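Neighbourhood alert texts: who actually decides that a missing person message goes out?

Posted by Meinir Probert

We had a text at half past one in the morning saying a man of 71 was missing from the Tivness side of Clunanholm and asking people to check sheds and garages. I got up, put a coat on and checked ours. In the morning my neighbour told me he'd been found at his sister's before I'd even gone to bed. There was no second text to say so until lunchtime.

I don't mind being woken for a real emergency. What I'd like to know is who presses the button, whether anyone checks the person is still missing first, and why the "found safe" message takes half a day. The leaflet that came round in January says the scheme has 3264 numbers signed up and is "trusted by residents", but I can't find a word in it on how a message gets approved. Has anyone had a straight reply from them?
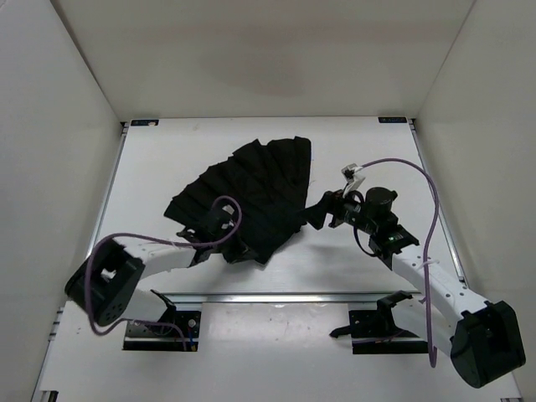
Page last changed: 07/04/2026

Trefor Gwynne

They're all the same, these schemes. Turn your phone off at night. I did and I've never missed anything worth having.

Gwion Howells

I asked the scheme this in writing last year after a similar mess, so I can tell you what they told me. Whether you believe it is up to you.

The police ask for the message. They don't send it. The request goes by email to the alert desk, which is run under contract by Kiritz, and whoever is on shift types it up and sends it. At night there is one person on. I asked if that person rings the police back before sending, to see if anything has changed, and the reply was that they "act on the most recent information held". I read that as a no.

As for the late "found" message, it needs its own request. If the officer who dealt with the man goes off shift without putting one in, it waits until somebody in the day office spots it. They said this was under review. It was under review the year before as well, according to the minutes.

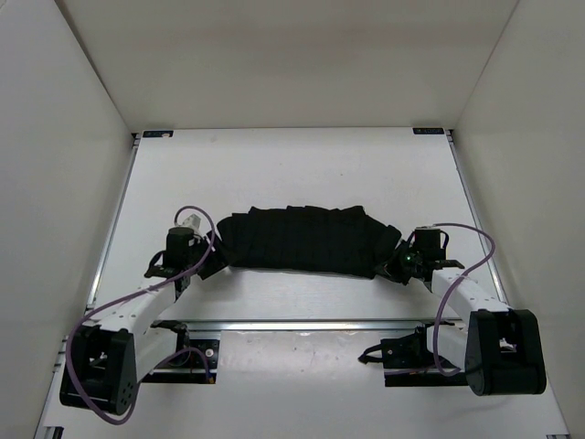

I also asked how many of their missing person texts had led to someone being found, which you'd think they would want to shout about. They sent me a figure of 1407, and it was the number of people who had opened the link in one message. Opening a link isn't finding anybody. I wrote back to say so and got a survey asking how satisfied I was.

If you want to push it, write to the scheme and ask for two times: when the police request came in, and when the text went out. Ask for the same two for the "found" message. Put the date and the wording of the text in your letter so they can't say they don't know which one you mean. Leave the man's name out of it. They'll refuse anything about him, and fair enough, but the times aren't about him.

One more thing. If you do get another of these and you see the person, ring 999 and don't reply to the text. Replies aren't read at night. It does say so on their page, in small type near the bottom.

Mathias Ortner

Mostly agree with Gwion, but the bit about one person on at night may be out of date. I was told by someone at the Clunanholm meeting that there are two now. I haven't seen it written down anywhere, so take it for what it's worth.

Also, you can change your settings so that night messages only come through for your own postcode. Log in, go to "My alerts", then "Quiet hours". Mine went back to the old setting after a month and I had to do it again, so check it now and then.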